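Cleaning and sorting toy building blocks

Last updated: 2023-02-10

Plastic building blocks come home from op shops and garage sales in all sorts of condition. The large ones made for toddlers are easy to clean, but the hollow underside holds crumbs and dust, and a quick wipe over the top won't shift that.

Half fill a tub with warm water and a squirt of dishwashing liquid. Leave the blocks in for 20 minutes, then go over the studs with an old toothbrush. For the undersides, a bottle brush with a narrow head gets between the tubes and the walls. Rinse under the tap and shake hard. Stand them open side down on a tea towel overnight, and turn them once before bed if the weather is humid.

Blocks with a printed face – a soccer ball, an animal, a number – need gentler treatment. Keep the toothbrush off the print and use a soft cloth. Methylated spirits and eucalyptus oil will both lift some inks, so try a corner first if there is a sticker mark to remove.
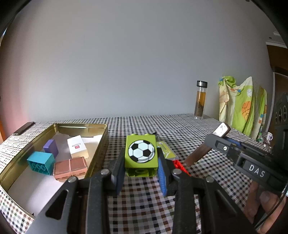
Old biscuit and cake tins are good for the small lots that don't warrant a plastic crate. A shallow tin suits best, as a child can see to the bottom without tipping it out. Line it with plain white paper, cut a little larger than the base and pressed into the corners. The paper cuts down the rattle and can be thrown out when it gets grubby. Check the rim for sharp spots and run a thumb around the inside as well.

Sort by size before colour. Little boxes and other odds and ends can share the tin if they are too big to swallow, but keep rubber bands out of reach of anyone under three.

Valentina Sosa of Tondstead writes that she puts a checked tablecloth down before the blocks come out, then gathers up the corners at pack-up time and tips the strays back in.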